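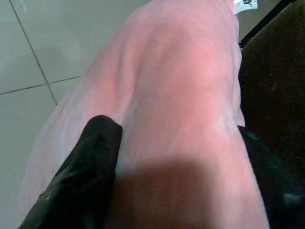 Page last changed: Tuesday, September 3, 2019

Home Syllabus Notes Labs Readings Staff Contact

Notes 5: Soft things, contact, and which camera to believe

Last time we closed the loop on a rigid block and everyone's block ended up where it should. Lovely! Today we give up the block. Cloth and cushions have no single pose you can write down as six numbers, they change shape the moment you touch them, and they are (I think) the most fun you can have in manipulation. The code for this week is in the Kurnitley repository under soft/, and it runs on the same Brillard control stack you already installed.

Start with what the wrist camera gets you. Close to contact, pink fabric takes up most of the view and the finger is a black shape pressing into it. Look at how the fabric bulges up along one side of the finger. That bulge is a signal, and you get it for free, without a force sensor. Now look at the dusky patch across the lower middle. It's a shadow, and a segmenter that works on raw RGB color will happily cut the pink region in two there. Try it, it's a good mistake to make once. Then switch to hue and saturation with a loose threshold on brightness, and most of the trouble goes away. The pale left side needs care too, where the light falls on it directly and the saturation drops.

A question from last year's class: why not just train a network for the mask? You can, and in Lab 5 you will. We hand-labeled 437 wrist frames for it. But do the color version first. It takes ten lines, it fails in ways you can see, and it gives you something to compare against.

Contact detection

Track the outline of the fingertip and the fabric edge next to it. Before contact the two move independently. After contact the fabric edge starts to follow the finger. The detector compares the two motions over the last 5 frames and fires when the correlation goes above a threshold. Yolanda Haverford's version in the repository uses 0.75, written as 75 in the config file because the config parser only takes integers (sorry, on the list for December).

Please plot the correlation before you tune anything!

Getting there in the first place

The wrist view is wonderful at ten centimeters and close to useless from across a room, so the approach has to be planned from the head view.

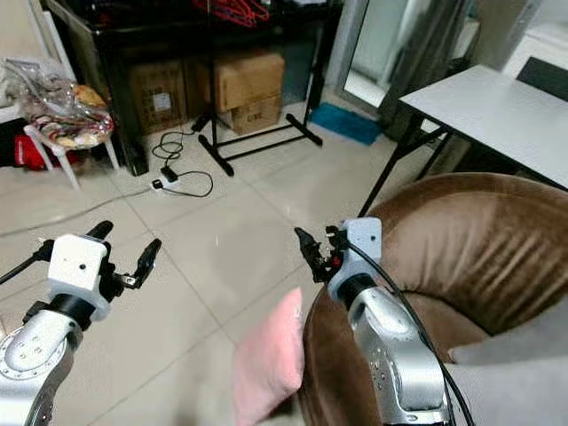
From up there you get both arms, the floor, the pink cushion and the brown armchair it leans against, all at once. Three things matter for the planner:

1. The arms are in the picture. Mask them out using the joint angles and the arm model before you build the obstacle map, or the planner will decide that the robot is blocked by itself. Dilate the mask a little, especially at the cables, which the model knows nothing about.

2. The cushion and the armchair touch. Depth alone won't separate them cleanly at the boundary, but color will, pale pink against brown. Use depth for where and color for which.

3. Thin stuff on the floor. The gray cable and the feet of the light stand are easy to lose in a coarse grid. Drop the cell size near the floor and see what reappears.

The handoff

The head view owns the motion until the gripper is near the target, then the wrist view takes over. Don't switch on distance alone. Switch when the wrist mask covers enough of the image, and require it to stay that way for several frames, otherwise the controller flips back and forth and the arm shivers. On the Plovelport logs, adding that wait removed up to 71 false switches in a single run.

Reading: Timmermans notes, the section on hysteresis. Skip the proofs on a first pass.

For Thursday, bring your correlation plot and one run where the handoff went badly.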